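Maham Kazmi
September 15, 2023

Clearing out the shared room this week. We have it until the end of the month and then it goes to another group, so everything on the black table needs a home.

2/ Rule we agreed on: if it has no name on it by tomorrow, it goes in the lost and found bin downstairs. That includes mugs. Especially mugs.

3/ Current state of things.
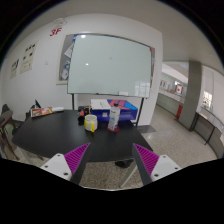
The table before sorting. Yellow tape on the mug, water bottle on its red coaster.

4/ The boxes go first. Enikő Oláh is taking both to room 37 – please don't put more paper on top of the blue one.

5/ There is also a shoe under the table. Black. If you own it, come and get it.

6/ The whiteboard stays, and so does the eraser. The gray bulletin board behind it still has papers pinned up, so take down anything you want to keep.

7/ Chairs: the brown wooden one with the curved back stays in the room. I asked the office and it's on their list.

8/ Key goes back to the front desk when we're done. Door code is changing too, so 1391 won't work after that.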